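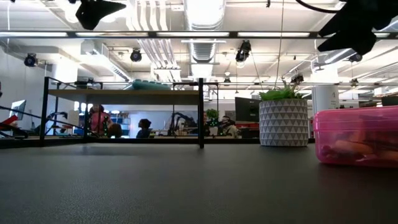 A translucent pink container on a dark gray tabletop.

The lunch from home

Matvii Hrytsenko packs his lunch at 9:30 at night, after the dishes and before the news. He has done it that way for most of his working life. Dinner leftovers go in first if there are any. If there are none, he boils two eggs, cuts up whatever vegetables are in the drawer, and adds bread and a piece of cheese. The bag goes on the top shelf of the refrigerator, next to the milk, where he will see it in the morning.

"I tried doing it before work," he says. "I left without it twice a week."

Hrytsenko does payroll for a freight company in Wellmont, where the nearest place to buy a sandwich used to be across the parking lot. It closed in September. The next nearest is the deli at Pakham Corners, 12 minutes by car if the train isn't crossing. A lunch break in his office is half an hour. People who had bought lunch every day for years had to work out what to do, and a good many of them came to his desk and asked.

What they wanted to know was mostly simple. How long does cooked rice keep? Can you bring fish? Does a salad have to be made the same day? He began writing the answers on a sheet of paper and taped it inside the door of the break room cupboard. It has been replaced several times and now runs to two pages.

The first page is about food. Cooked rice should be cooled quickly, kept cold and eaten the next day. Dressing travels in its own jar. Tomatoes go in whole and get cut at lunch, with a knife from the drawer. Soup is fine on any day, but it should be warmed in a bowl with a plate on top, and the person who warms it should stay with it. Bread for a wet filling needs butter all the way to the crust. Apples can be sliced ahead if the slices are held together with a rubber band.

The second page is about the refrigerator, which causes more trouble than the food does. Everything needs a name on it. Anything without a name at 4 p.m. on the last workday of the week gets thrown out, along with its container if the container can't be opened without regret. Hrytsenko wrote that line himself and has enforced it on his own boss.

The money is what people bring up first. When Hrytsenko bought lunch for a month as a test, he kept the receipts and they came to $234. The next month he packed every day and counted only the groceries he would not have bought otherwise. That came to $81. He is careful to say that he is one person with a small appetite and a freezer, and that a family of five would get different numbers.

He also says the saving isn't the reason he keeps at it. Buying lunch took up his whole break. He would drive, wait, drive back and eat the last of it while opening his email.
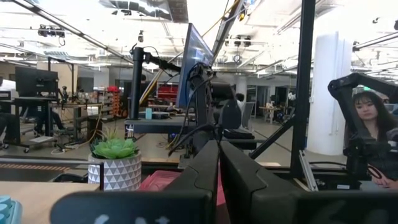 With the food already in the building, he has time to sit down, and on good days he has time for a walk to the end of the access road, where there is a creek and a bench.

Containers are a subject of their own. Hrytsenko has owned most kinds. Glass is heavy but doesn't hold the smell of onions. Thin plastic warps in the dishwasher and then the lid stops fitting at one corner, which you find out in your bag. He likes a Mösli tin with two clips that he bought for $70, a price he kept from his wife for a while. He doesn't recommend that anyone spend that much. An old yogurt tub does well for anything dry.

The best advice he got came from his first landlady, who packed lunches for a husband and three sons. She made one thing in quantity at the start of the week and changed what went next to it. A pot of lentils was served with sausage, then with a fried egg, then mashed on toast, and by the fourth day it was soup. Hrytsenko uses chickpeas in the same way. He finds that by the fourth day he is ready for something else, and he allows himself a bought lunch on the fifth.

For that he goes to Korine, a bakery near the station that opens at 6 a.m. and sells a flat onion roll with caraway. He buys it on the way in and eats half before he gets to work. The other half goes in the tin.

The cupboard list has a blank space at the bottom where anyone can add to it. The latest entry, in green pen, asks that whoever is storing kimchi please use two lids. Someone has written "sorry" under it.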